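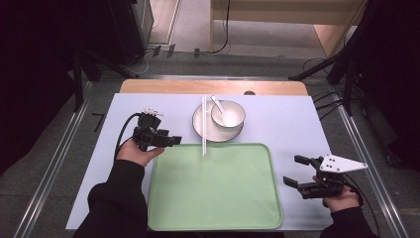
Fig. 4. Plate, bowl, spoon and chopsticks with the serving tray.
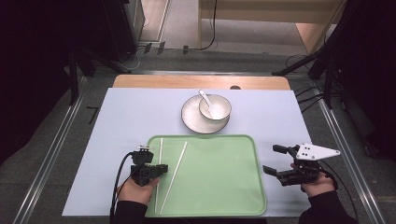
Holtov, July

Section 4. Setting one place with the Pavska tray set

This section is for the person who lays the table. Please read it once to the end before you take the parts out of the box. The work is simple, but the order of the steps is important, and most chipped bowls we receive back were damaged in the first use.4.1 Before you start

The table must be flat and at least 70 cm deep. Wipe the table mat with a soft cloth and let it dry fully. If your mat came folded, lay it out the evening before, so that the folds become flat. You can leave a strip of bare table at the far side, as in both figures. The mat does not need to reach every edge.

Wash all parts by hand before the first use. The water must not be hotter than 68 °C.

Note: The tray is made without a front or back. You can turn it either way.

4.2 Placing the parts

1. Put the tray on the mat, on the side nearest to the person who will eat. The long rounded tray is the largest part of the set, so find its place first and let the other parts follow.

2. Put the plate on the mat beyond the tray. It stands on the mat itself, outside the tray rim.

3. Set the bowl on the plate. It may sit a little to the right of the middle. This leaves more free plate on the left side, for small food or for the chopsticks.

4. Lean the spoon in the bowl with the handle up and to the left. Lower it slowly – do not let it drop against the inside wall.

5. Place the chopsticks. There are two positions, and you may use the one you prefer:

Position A (Fig. 4). Chopsticks across the left part of the plate, with the lower ends on the far rim of the tray.

Position B (second figure, at the head of this section). Chopsticks on the tray, toward its left side. In the figure they are still spread at the near ends. Bring them together with two fingers before you serve.

6. Look at the table from the chair. If the tray is turned, hold it at two opposite sides and correct it. Do not push it from one corner.

Caution: In Position A the chopsticks can roll. Do not move the plate or the tray while they are lying there. Take the chopsticks away first, move the part, then put them back.

Caution: Do not carry the tray with the full bowl standing on the plate. Carry the bowl separately and set it down at the table.

4.3 Serving

Fill the bowl to no more than 14 mm under its edge. With hot soup, wait a moment before you put in the spoon. The spoon becomes warm after some minutes, also at the handle, so small children should be helped.

The tray is free for side dishes, a cup or a folded napkin. Its rim is low and holds back only small spills. The load on the tray should stay under 125 g for each side dish if you wish to lift it with one hand.

Note: Customers who have the older Lemdale mat may find that the tray slides on it. A thin damp cloth under the tray is enough to stop this.

4.4 Clearing the table

1. Take the chopsticks first and lay them in the tray.

2. Take the spoon out of the bowl.

3. Lift the bowl, then the plate. Do not lift them together by the plate rim.

4. Shake the crumbs from the mat only when all parts are away.

For drying and storage see Section 5. Single replacement spoons and chopsticks can be ordered from Furukawa with the card in the box.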